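Search this site
Type here and press enter

About Bronda Linen

Bronda is a small company which washes, repairs and folds linen for guest houses, hair salons and two swimming clubs. We started in August with one washing machine and 21 customers, most of them neighbors of our first shop on Jemeck Street. Today we are a team of 11 people and we serve 99 addresses each week. Ultan Cronin takes care of the deliveries and the contracts. I am Decha Wannasri, and I am responsible for the washing and the folding room.

Many customers ask why we speak so much about folding. For a guest, the towel on the shelf is the first thing of the room that he touches. If the edges do not meet, he thinks the towel was used already. So every new colleague spends the first 4 days only at the folding table, before learning the machines. We fold in the same way for every house, unless the house has sent us its own card. The house Phùng, for example, wants its bath towels in three parts and not in two, and we respect this.

We do not use softener on bath towels. The cloth feels nice with it, but it drinks less water, and after one season the customer complains. We prefer a longer rinse and a good shake by hand before drying. Small holes we repair in the same week. A towel which is too thin for guests goes back to its owner with a note – we never throw anything away without asking.

Folding begins with the hem. We put the towel on the table, find the flat border and pull it straight before we touch the rest. On a teal towel with a waffle-like weave, the smooth hem is lighter than the raised part under it, so it is easy to follow with the hand from the corner. The corners of the layers should lie close together, and this last small correction takes the most practice.

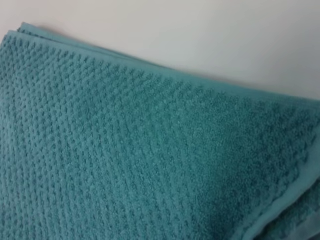 Comments

Marit
We changed to you from Uro and the bath towels are much better now. Do you also take tablecloths?

Decha W.
Thank you Marit. Yes, tablecloths and napkins, please put them in a separate bag.

pension_lindenhof
Is it possible to get the folding card by mail? Our old one is lost.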